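Wallpaper on one wall or all of them?? small dining room

tansyroot
ok need opinions fast, paper guy comes in August and I have to order before the sale ends. Dining room is tiny, one window, north side. I want a floral on all the walls. My sister says one wall only or it'll feel like a closet. Paper is the Gemon one with the big leaves, pale background. Quote is for 17 rolls if I do everything, incl the hallway. Help

bricklane_dot
All of them. One wall looks like you ran out of money.

pellum57
Disagree. Did all four in our bedroom, had it down again in 2 years. Couldn't find a place for a single picture, curtains fought with it, everything fought with it. One wall behind the table and paint the rest a color out of the pattern. Cheaper too if you hate it

bricklane_dot
that's a bedroom tho. You sit in a dining room an hour a day

tansyroot
We sit in it more than that, kids do homework there. But yeah I see the point. What did you have up pellum? Was it dark?

pellum57
Navy with birds. So ok, yes, dark. Still think a busy pattern in a small room gets old.

marrowfat
17 rolls sounds like a lot for a tiny room and a hallway?? Measure it yourself before you order. Ask what the pattern repeat is – a big repeat eats paper, you lose a chunk off every strip. And get them all from the same batch number, check every label when they come. I had two from a different batch and you could see the join from the street

tansyroot
Didn't know about the batch thing, thank you. Repeat is big I think. Will ask. He did say he likes to have extra

marrowfat
Extra is fine, one or two. Keep them for patches. Don't store them standing up in the garage like I did, the ends get crushed

oldgrouthand
Hung paper for a living, long time. Pale ground with an up and down pattern is the safe one for going all the way round. Stripes or trunks or stems, anything that runs floor to ceiling, the eye goes up and the corners sort of dissapear. It's the big round flowers on a strong color that shrink a room. 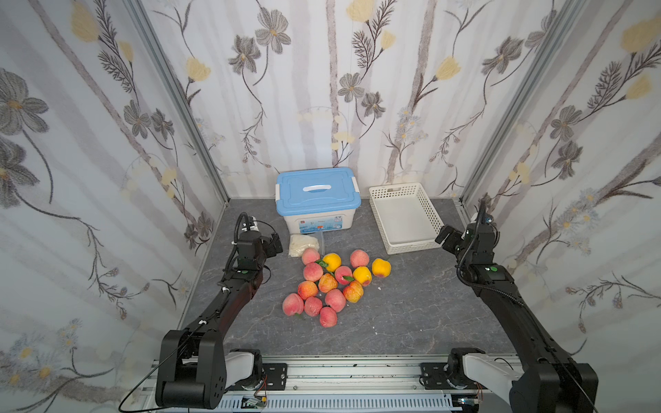 Also do the wall behind the door, people skip it to save a roll and then you see the bare bit every time you walk out. Size the walls first if they're new plaster. Start in the least noticed corner because the pattern will not meet up where you finish, it never does, and you want that over the door or behind a cabinet.

pellum57
Fine, pale and vertical I could live with. Not leaves the size of my head

tansyroot
the leaves are not the size of your head lol. Maybe a hand. Ordered 2 samples, the Gemon and a striped one from Clomar, going to tape them up next to the window and leave them for a week

bricklane_dot
Tape them in the darkest corner too. And look at night with the lamp on. Mine went green

oldgrouthand
Good advice. Bigger samples if they'll send them, the letter size ones tell you nothing

tansyroot
will do. Sister is still saying closet. Back when the samples get here

Contact the moderators | © Murkine Home Forums | Back to top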